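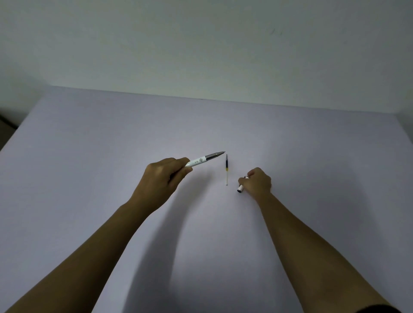 Can you change the refill in a promotional pen, the kind that companies give away?
Most of them open if you unscrew the front section, and the refill inside is usually a common size that you can buy alone.

I had this question for many years before I asked it to somebody who knows. Zodwa Makhubela repairs pens in a small workshop in Gikberg, on the second floor above a shop for sewing machines. She has done this work for 20 years. The expensive fountain pens pay the rent, she told me, but she has a weakness for the cheap ballpoint, and it was the ballpoint I came to talk about.

"People bring me a gold nib and they are nervous," she said. "Then they take a plastic pen from the pocket to sign my form, and it does not write, and they throw it in my trash. In my trash! I take it out when they are gone."

She keeps these pens in a drawer, sorted by the thread and not by the color. When I visited in April, the drawer was so full that she had to push it with her hip. Many were from firms that do not exist any more. One was from Sindwood, the furniture store where my parents bought their first table, and I was more moved by this than I expected.

I asked her what a person should look at first when a pen stops.

"The refill. Take it out and look at it against the light. If the tube is clear, you can see how much ink there is. Very often it is not finished. The ball is dry, or there is a bubble of air." For a dry ball she draws circles on the sole of a shoe, the rubber part, with light pressure. She does not like the method with a flame, which her own father used. "He lost many refills. He did not want to hear about it."

For the taking apart she has only a few rules, and she said them slowly so that I could write. Work on a plain, light surface without a tablecloth. Hold the barrel in the hand that is less clever and turn with the other one. Put down every piece in the order in which it came out.

"The spring is the one that goes under the refrigerator," she said. "Not every pen has one. But if yours has one, put it in a cup at once."

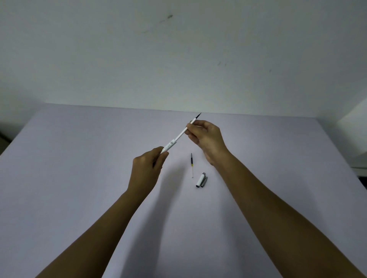 The order matters more than people think. Makhubela had a customer who came back three times with the same pen, always saying that the click did not work, and each time the small inside piece was put in upside down. She did not charge him for the third time. I asked if she had explained it to him at the first visit. "I explained it very well," she said, "but I explained it with my hands, and he was looking at my face."

We talked then about refills and where to find them. She has a strong opinion here. A person should take the old refill to the shop, or at least measure it, and never trust the word "standard" on a package. Two refills can have the same length and a different shoulder, and the one with the wrong shoulder will push out through the tip or will not reach it. Sometimes a refill is too long and it is possible to cut the plastic end a little with a blade. "A little," she repeated. "One millimeter, and you try. Then again you try. It is boring and it is correct."

If the refill is too short, she puts a small roll of paper behind it. She showed me one such pen, a Moreira hotel pen that she uses herself for the account book. The paper inside was from a bus ticket.

I wanted to know if it makes sense, this work, for an object that costs almost nothing. She did not like my question very much.

"It costs almost nothing to you," she said. "Somebody chose the white plastic, somebody printed the name on it. And it takes me two minutes. What do you do with your two minutes?"

I said that probably I look at my telephone.

"So," she said.

Before I left she opened my own pen without asking, wiped the thread with a piece of cotton cloth and closed it again. She thinks that most people close a pen too strong. The thread in plastic becomes white and then it breaks, and this cannot be repaired, only glued, and a glued pen cannot be opened for the next refill. Turn until it stops — then leave it.

The workshop is open in the afternoon, except Wednesday. She answers letters, if they are written by hand, but she asks for patience. On the day of my visit there were 28 waiting in a box next to the kettle.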